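Flurkura Wins State Approval for Wilcombe Cultivation Campus

WILCOMBE - Flurkura, the licensed cannabis operator, has received conditional approval from state regulators to build a cultivation and processing campus on the former Wragg mill property, the company announced Saturday. The decision clears the way for site work to begin in May, subject to a final review of the company's security and water plans.

The campus will be Flurkura's largest facility to date. Plans filed with the town show two main buildings, one for indoor growing and one for drying, trimming, and packaging, on a parcel that has stood idle for much of the past decade. The company expects to employ 200 people at the location once both buildings are in operation. Hiring for supervisory positions will open first, with general hiring to follow when the growing rooms have passed inspection.

Under the terms of the approval, Flurkura must maintain round-the-clock monitoring of all areas where product is handled, store finished goods in a locked vault, and report its inventory to the state tracking system at the end of each working day. Odor control equipment must be installed and tested before any plants are brought to the site. The town retains the right to request an independent test of air quality at the property line.

Flurkura currently supplies licensed dispensaries in Wilcombe and neighboring Prustwood, where it has operated a smaller growing facility under a medical license. The Prustwood facility will remain open. The company stated that it intends to move its adult-use production to the new campus and to reserve the older building for medical patients, whose orders are filled under separate rules on dosage and labeling.

The proposal drew considerable interest during the public comment period. The town received 449 written comments, many of them on truck traffic along the mill road and the hours during which deliveries would be allowed. In response, Flurkura agreed to limit deliveries to weekdays and to pay for a new turning lane at the main entrance. A request to add a retail counter at the campus was withdrawn before the hearing, and any future retail use would require a new application.

The host agreement with the town also sets an annual payment for road maintenance and public health programs. The first payment is due when the facility receives its final license. Copies of the agreement are available at the town clerk's office during regular business hours.

Flurkura will hold an information session for residents and prospective vendors at the Wilcombe town hall at 6:30 p.m. on the evening before site work begins. Notices have been mailed to the 1,450 households nearest the property. Questions may be submitted in advance through the company's community relations office - written answers will be posted after the session.

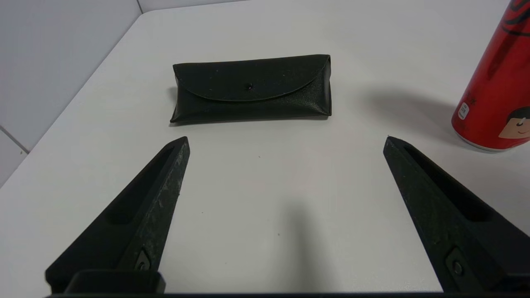
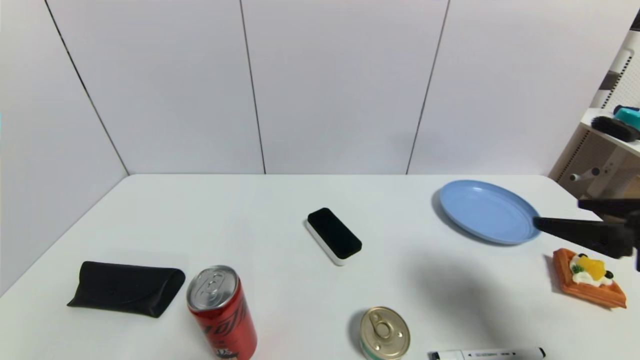 A black glasses case on a white tabletop, seen in both photos. The second also shows a red soda can and a light blue plate.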